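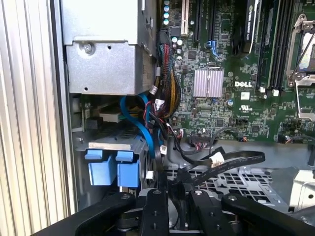

Reading time: 4 minutes

The computer came back to Judite Rocha on a Saturday, in the trunk of her brother's car, wrapped in a bath towel. It was a Dell tower and it had done the books at Simões for longer than she had worked there. Now the bakery was closed and the building sold, and the new owners wanted the storeroom cleared by September. Her brother carried the tower up the stairs and set it on the kitchen table.

"It doesn't start," he said. "I tried it at the shop."

"Did you plug it in?"

"I plugged it in."

She gave him coffee and he left. She laid the tower on its side on the towel and found the latch. The cover came away easier than she remembered.

She had not been trained for any of this. When she was hired, at 41, it was to answer the phone and write down cake orders. Then the man from Gedari who looked after the computers raised his price, and old Nato Simões decided that she had steady hands and could do it. He bought her a screwdriver set and a book. The book was for a different model. She learned mostly by taking things out and putting them back in the same order.

So she knew what she was looking at. The two blue carriers were where the drives went. You squeezed the sides and pulled. The cables went to the board, and the fat bundle with the colored wires went up to the power supply. She vacuumed the kitchen floor first, for no good reason, and then sat down.

What she wanted was the order book. Nato had kept the paper one until his eyes went bad, and after that she had typed everything into a program called Fendik, which had a gray screen and beeped when you made a mistake. Every wedding cake was in there, every christening, the name on each birthday cake spelled the way the customer wanted it. Up to 100 orders in a holiday week. There had been a backup once, on a disk in the office drawer. The drawer had gone with the desk.

She called her cousin in Fall River and put the phone on speaker, with the tower open in front of her.

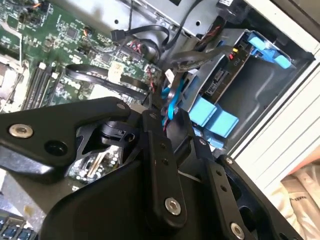
Her cousin thought she should leave it alone. There were shops for this, he told her, and if she pulled on the wrong thing she could lose the lot, and what did she want with a list of cakes anyway? Half of those people were dead. He asked what a shop would charge.

"The one on Pleasant Street said $40 to look at it," Judite said.

"Then pay the $40."

"That's to look. I can look."

He said she was as bad as Nato. She said she would call him Sunday.

She began with the cables. She pressed each connector down with her thumb and felt for any that gave. The book had said to do this first, and it was one of the few pages that had been of use. She followed the power wires down with a finger. She took a pencil and an old envelope and drew the drive cage as two boxes, left and right, with a line for each cable, so she could put everything back the way it had been.

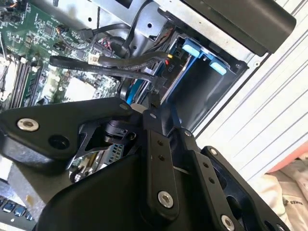

By then it was past noon and she had not eaten. She made toast and ate it standing at the counter, away from the table. She thought about the orders she could remember without the machine. The Medeiros girl had wanted a cake shaped like a piano. A man had ordered the same almond tart every month and never once said who it was for. There was a cake for 9 people that had fed 20, because Nato couldn't cut a recipe down and wouldn't admit it.

She washed her hands, dried them well, and sat down again.

One of the plugs on the power bundle had felt a little high to her. She went back to it, pushed, and heard a click. It might have been nothing. She pushed the rest of them again too, and heard no more clicks.
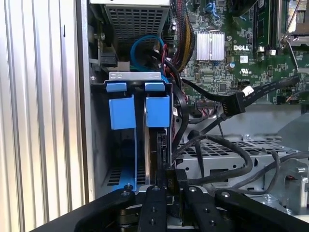 She fetched the monitor from the bedroom closet and the keyboard from under the bed. The only free outlet was behind the toaster, so she unplugged the toaster. She left the cover off. Nato always put the cover back before he tried anything, and then had to take it off again.

She wrote on the back of the envelope, 8/31/24, pushed on power plug, and under it she left a space.

Then she reached around to the front and pressed the button.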